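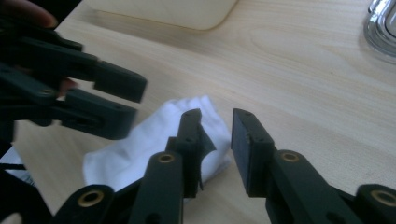 Ottó Magyar
Thursday, 9:12

I'd look at the clocks before I looked at anything clever. When the left hand replays late and the right hand replays fine, nine times out of ten the two streams were stamped by different machines, or by the same machine at different points in the pipeline. Could you tell us which version of Ploken you aligned these with, and whether the width signal and the pose signal for the left gripper disagree with each other, or only with the head view? Those are two very different problems and it would save everybody some digging.

Ilona Győri
Thursday, 9:47

Good morning Ottó, and thank you for picking this up so quickly! I wrote the original ticket at the end of a long day and I can see now that I left out most of what you'd need, so let me start over properly.

We're on Ploken 2, the plain install with no local patches. The recordings are two-handed ones made at the Druvdale table, a gripper in each hand, and the task is a soft-object one: the cloth goes from the table to the edge of the organizer and comes back again. After alignment we cut the recording into episodes and hand them to Hirano, which does the planning and gives us joint trajectories for both arms. In the Hirano preview the right arm does everything when it should. The left arm gets to the correct place at the correct time, and then its fingers close late. By the time they close, the arm has already started to lift, so in the preview it picks up a nice handful of air and carries it off very carefully.

To your second question, the left pose agrees with the head view as far as I can tell by scrubbing through. It's only the left width. I've checked almost 40 episodes by hand and the ones with a clear close all show it.

What I've tried so far, so that you don't suggest it to be kind and then have to hear that it didn't help:

Re-ran the alignment from the raw logs. Same delay.
Turned off smoothing on the width channel. The curve gets uglier and is just as late.
Swapped the left and right labels in the session config, mostly out of desperation. The delay followed the physical left gripper over to the right arm, so I don't believe Hirano is treating one arm differently.

That last one made me feel better about the planner and worse about everything upstream of it.

Guilan Luo
Thursday, 10:20

Nice test with the labels, that rules out a lot. Can you run the offset report on one bad episode with the width channel included? It's left out by default, you have to add --channels pose,width or it will only compare poses and cheerfully tell you everything is aligned.

Ilona Győri
Thursday, 10:58

Oh, that explains why the report kept telling me I was fine. I'd been taking it at its word.

With both channels on, for the same episode:

left pose vs head: within tolerance
right pose vs head: within tolerance
right width vs right pose: within tolerance
left width vs left pose: +181 ms, constant over episode

Constant, so it isn't drift, and I was so sure it would be drift that I had already begun writing a drift correction. (It's in a branch. Please don't look at it.) Both width channels are logged at 100 Hz, and I see no gaps in either of them. 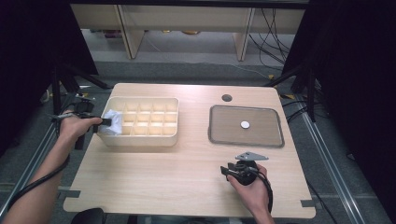
Ilona Győri
Thursday, 11:31

Second message from me, sorry, I went back over the part of the episode where it's easiest to judge by eye. It's the moment with the left jaws closing on the white cloth at the end of the organizer. That's the one I'd use as a reference if anyone wants to line things up manually, since you have the fingers and the fabric in the head view together and don't need to trust the width signal at all. The right hand is over by the other tray, so it doesn't confuse matters.

I marked the frame where I'd say the close begins, then looked up the same moment in the width log, and I land very near the number from the report. So the report and my eyes agree, which cheered me up more than it probably should have.

One more thing I should admit to. My first guess was that the cloth itself was to blame. Something soft squashes gradually, the width curve has no sharp corner in it, and I thought the close detector was simply waiting for a corner that never came. That may still be a small part of it. But the detector runs after alignment, and the raw width is already late before the detector sees it, so it can't be the main thing. I'm mentioning it in case someone reads this ticket next February with a towel in their episodes and has the same idea.

Zsolt Pálfi
Thursday, 13:05

Constant offset on one width channel makes me think of the device profile. The width stream carries a latency value from the profile, and Ploken subtracts it on import. What does your left profile say? Look for width_latency_ms, and check which file it's really being read from, as the session folder wins over the shared one.

Ilona Győri
Thursday, 13:40

Zsolt, you've found it! The right profile comes from the shared folder and has a sensible value. The left one is being read from an old copy in the session folder, and in that copy the line is missing altogether. Ploken then uses zero and doesn't say a word about it. I deleted the session copy, imported again, and the left width now comes out within tolerance. In the Hirano preview the fingers close before the lift in the first episode I tried. I've started the re-import on the remaining ones and will look through them when it's done.

May I ask for a warning on import when that line is missing? A single line in the log would be plenty.

Emese Tóth
Thursday, 14:16

Yes, that should never have been silent. I've opened a separate Clestlow ticket for the warning and linked it to this one. I'd also like the offset report to include width by default, but that changes the output format and a few people parse it, so it'll need a flag first. Leaving this open until Ilona has been through the re-imported episodes.

Ilona Győri
Thursday, 16:52

Re-import finished. I went through the same episodes I'd checked before and the left close is on time in all of them except one, where I had let go of the cloth and grabbed it again, and there I think the detector picks the second grab. I'll file that separately with the episode attached. Please go ahead and close this one, and thank you all, truly.

Status changed from Open to Resolved by Emese Tóth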